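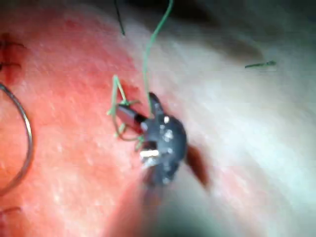

*Green thread looped round the jaw, with the curved needle at left.*

# Sindano 346 green suture, with curved needle

**Supplied in:** boxes of 10, single packs
**Thread:** green, braided, coated
**Needle:** curved, fixed to the thread
**Stocked by:** Lultov, equipment desk
**Smallest order:** one box

Sindano calls this thread "effortless". We have sold enough thread to be wary of that word. It's a decent green suture with a needle that holds its shape, and most of the rest of the maker's leaflet can be left in the box.

## What the maker says, and what we think

**"Shows up against any tissue."** It shows up well against red and pink. The green is pale, though, and in fine work under a bright light the shine off the metal draws the eye first. Doaa Abdel Rahman, who tries out thread for us, would like it a shade darker. So would we. Sindano has been asked twice and has sent us a colour chart.

**"No memory."** All thread has some. This one comes off the card with bends in it, and a loop left slack will stand up in corners where you wanted a curve. A slow pull before the first throw takes out the worst. Anyone moving over from a softer thread should expect to grumble for a day or two.

**"Knots lock first time."** Tie it the way you were taught and ignore this line. The knots sit down firmly enough, but we have no reason to trust fewer throws than usual, and the leaflet gives no test results to back it up. Short tails splay out and stay splayed. Some people mind that and some don't. 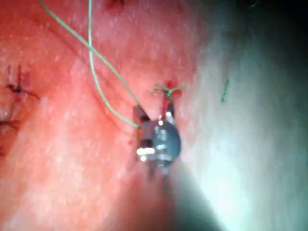
## The needle

A plain curved needle with a bright finish. The finish is the part we argue about. Hatem Tawfik likes it - he says he can find the curve quickly by its highlight - and Magdy Ait Brahim would pay extra for a dull one. There isn't a dull one in this range.

The join between needle and thread is neat. Sindano claims to have pulled 2,000 of them without a failure, but doesn't say how hard, so we give that figure for what it's worth.

Laid down on its back, the needle rests with the point up. Pick it up with that in mind, and keep the trailing thread clear of it, or you will have a crossing to undo before you've started. 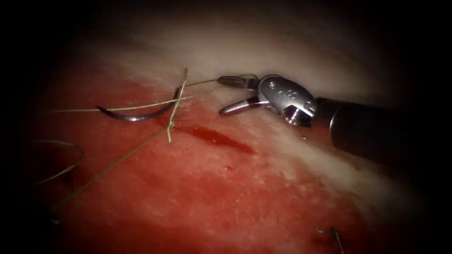
Grip matters more than the leaflet lets on. Serrated jaws hold the needle well but can rough up the coating if you clamp straight onto the thread, so hold it by a part you intend to trim. We'd say the same of the Detus thread, which costs less and frays sooner.

## Should you switch?

If you already use Ursu green and get on with it, probably not. The two are closer than either firm would like. The 346 handles a bit better from the pack, and the Ursu needle is easier to get in other sizes.

Trade price applies from 500 packs. Ask Santosh Chauhan at the equipment desk for a single box first. The price list changes in October, and opened boxes can't be returned.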